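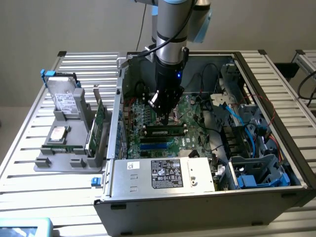
Open desktop tower with motherboard and memory module

Home | Guides | Slings | Hoists | Load measurement | Contact
Search this site Enter keyword Go

Checking a load link before use on an electric chain hoist

Kagiso Rampersad
2019-09-10

Print this page | E-mail this page

This guide covers the routine check of a tension load link hung between the hoist hook and the sling. The readings given are from a Nerkitz link with a rated capacity of 640 kg, used on the Andari hoist in the Batley workshop. It does not replace the thorough examination by a competent person, and it is not a calibration.

You will need the link, its handheld display, two bow shackles of suitable rating, a certified test weight of 400 kg and the current calibration certificate.

1. Compare the serial number on the link with the number on the certificate. If they differ, or the certificate has expired, stop and quarantine the link.

2. Clean both eyes with a dry cloth. Look for cracks, burrs and flattening on the bearing surfaces. Measure the distance between the eye centres with the link unloaded. On this model it should be 134 mm. A longer reading means the body may have been overloaded, and the link must be withdrawn.

3. Fit the shackles with the pins through the eyes of the link. Use the pin size listed in the manual. An undersized pin loads the eye at a single point and will affect the reading.

4. Switch on the display and leave it for five minutes before taking any figure from it.

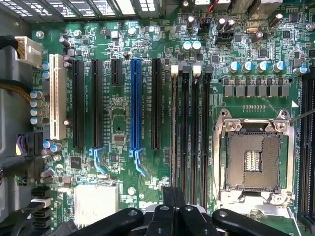 Category: Load measurement / Below the hook

5. Hang the link and lower shackle from the hoist hook. Make sure the safety latch closes fully. Raise the hook until the link hangs free, wait for it to stop swinging, then press ZERO. Do not zero the display with a sling attached unless the sling is to be left out of every later reading.

6. Attach the test weight and raise it just clear of the floor. The link must hang in line with the hook. If it is pulled to one side, lower the weight and move the hoist over the lifting point.

7. Let the reading settle and write it down. Lower the weight, allow the link to go slack, and repeat twice more. Leave the display alone between lifts.

8. Check that the display returns to zero with the weight removed. A small drift can be cleared once. If it comes back on the next lift, send the link for service.

Compare the three readings with the tolerance on the certificate. All of them must fall inside it. Do not average a bad reading with two good ones.

Overload alarm

The alarm is set as a percentage of rated capacity and leaves the factory at 100. Where the hoist is rated lower than the link, reset the alarm to suit the hoist. Hold SET until the figure flashes, change it with the arrow keys, then press SET again. The Malhotra display uses the same sequence but needs the supervisor code first.

Records

Enter the date, serial number, three readings and alarm setting in the equipment register. The next calibration for the workshop links is due in October.

Print this page | E-mail this page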